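4.2 Session Procedure

Play sessions for the puzzle platformer Birnow were held in November. Each player completed the first 15 rooms in a fixed order, with hints turned off. A room was scored as solved when the exit door opened, and as skipped when the player used the pause menu to leave it. Rooms entered by a hidden passage were logged separately and left out of the timing results.

The game wrote its state to a log file every 2 seconds. Each entry held the room number, the position of the player character, and the items carried. Backtracking was defined as any return to a room already solved. Logs from the Trurent build, which uses a different save format, were converted before analysis (Lam and Hung, 2023). 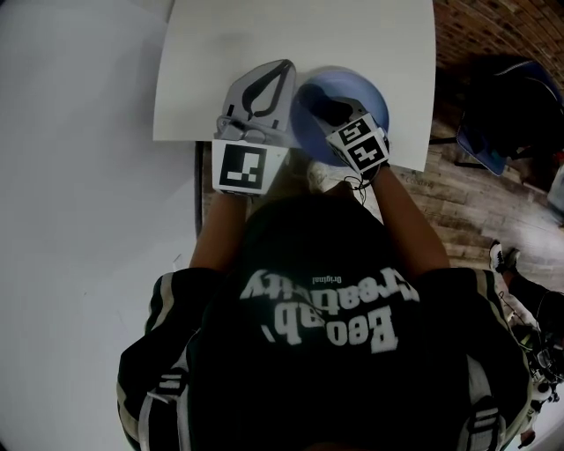

Figure 3. Overhead view with handheld device.

Players who died 30 times in one room were moved to the next, and the room was coded as unsolved.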